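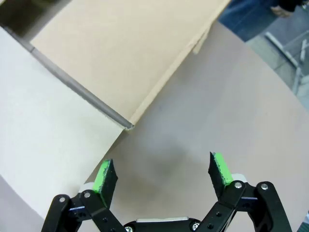

Wide open: black gripper fingers with bright green pads.

Villonside Online Group
Notes from the meeting held 2023-05-03, upstairs at Owino

Right, I said I'd do the minutes this time, so apologies in advance to anyone who likes them formal. I've written them up from my notebook and I was also eating soup, so if I've missed something shout and I'll put it in.

Present: nine of us to start with, ten once the bakery had locked up. Apologies from the bike shop and from Rindine, who sent their points by email (see item 3).

1. Last meeting's notes
Agreed as correct, apart from the bit where I'd put that the florist wanted to run a giveaway. She didn't, she wanted us to stop running them. Now changed.

2. How the page is doing
The Villonside page has 906 followers, up 91 since we last met, and we were all pretty pleased with that! Most of the new ones seem to have come in the week of the window trail, when people were sharing each other's photos. The post about the new parking charges got the most comments by miles, though I wouldn't call them happy comments. The plain opening hours posts still get next to nothing, but the bakery pointed out that people do ring up less when we've posted them, so they're staying.

3. Who answers the messages
This took up most of the evening. At the moment whoever sees a message first answers it, and that means some people get two replies and some get none. Rindine's email said a customer waited five days to hear whether the Saturday stalls were on, and by then the stalls had been and gone. We went round and round on this one. I was all for a paid inbox thing – I'd seen one with nice coloured labels – but we can't justify the money and I was outvoted, fair enough.

What we settled on is a rota, one business a week, alphabetical order, swap among yourselves if your week is a bad one. Whoever is on looks at the inbox in the morning and again before closing. If you don't know the answer, say so and tell them when you'll get back to them. Owino offered to go first, out of order, so that it can start on Monday.

4. Scheduling with Jillow
We've had the free version of Jillow for a couple of months now and opinions are mixed. I like it, I can do a whole week on Sunday night with the telly on. The pet shop finds it fiddly and had a post go out at two in the morning, and the bookshop's photos came out cropped so you couldn't read the event date. The free version also only allows 2 people to log in, so the rest of us have been sending our bits over by text and hoping for the best.

Decided to carry on with it until the end of June and then have a proper look. In the meantime, square photos only, and please check whether it's set to am or pm before you save. Anything for the following week to reach me by Friday teatime.

5. Comments and the block button
There was one long thread under the parking post that got personal. Some of us wanted it deleted, some felt that would make it worse. In the end we left it up but closed it to new replies. For next time we've agreed a short wording to pin at the top of the page, along the lines of be as cross as you like about the parking but leave other people out of it. I'm drafting that. We also agreed that no one blocks anybody without asking in the group chat first, even if it's gone ten at night and they really, really deserve it.

6. Passwords
The password is still the one we set up at the beginning and it's written on the side of the till in at least one shop. The bookshop will change it this week and hand the new one round in person. Please don't put it in the group chat. Two shops that have left the group are still down as admins, so they'll be taken off at the same time, with a polite message beforehand.

7. Any other business
The hairdresser asked about making short videos. Lots of enthusiasm, no one keen to be in them. She's going to try one at her own place and show us.
Rindine would like their name spelled properly when they're tagged – there's another Rindine account that's nothing to do with them, so check the little picture before you post.
The heating up here was off again. Owino are on the case.

Things to do
Me: pinned wording, next week's posts.
Bookshop: password and admins.
Owino: first week of messages.
Hairdresser: test video.

Next meeting is in June, same room, date to go in the chat once the bakery knows its holidays.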